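Bin Cell FAQ: Setup, Care and Small Repairs

Questions about the Lockwood bench cell go to Beat Tanner. Please read this page first, as most of what people ask is covered.

Who can use the cell?
Anyone who has done the Thursday walkthrough. If you missed it, ask Beat for the next one. Until then you can load and clear the bin, but leave the pendant alone.

How do I start it up?
Turn on the arm controller and wait for it to finish booting. Then power the hand. Starting the hand first gives a communication fault, and you will have to shut both down and begin again. Run the Teltach check script before you put anything in the bin. It opens and closes each finger in turn and takes 40 seconds.

The bin has moved. What now?
Line it up with the blue tape on the table and clamp it again. If the tape has lifted, replace it in the same spot before you unclamp anything. A shift of 2 mm is fine. For anything larger, run the bin calibration.

How should the cables be routed?
Leave enough slack at the wrist for a full turn in both directions. Before a long run, jog the last joint slowly to each end of its travel and watch the loops. Nothing should go tight or catch on a finger.

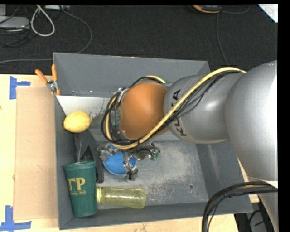
Do not cinch the wires to the arm with zip ties. We did that in May and broke two conductors at the first bend. Use hook and loop straps and leave them a little loose.

One finger has stopped responding. Is it the motor?
Usually it's a connector. Power down the hand, reseat the connector for that finger and run the check script again. If it still fails, swap in a spare lead from the Vukico drawer. Motors are the last thing to try, and Beat does those.

How often does the hand need service?
Every 900 grasp cycles, check the screws on the finger brackets and wipe the fingertips. The Indance log keeps the count. Reset it when you are done or the next person will do the job twice.

Do scratches in the bin matter?
No. Replace the bin if it cracks or no longer sits flat.

Can I add my own objects?
Yes, up to 36 in the object list at one time. Nothing with liquid in it, and no glass.

Where do I report a fault?
In the cell logbook, with the time and the error code. Copy the code exactly.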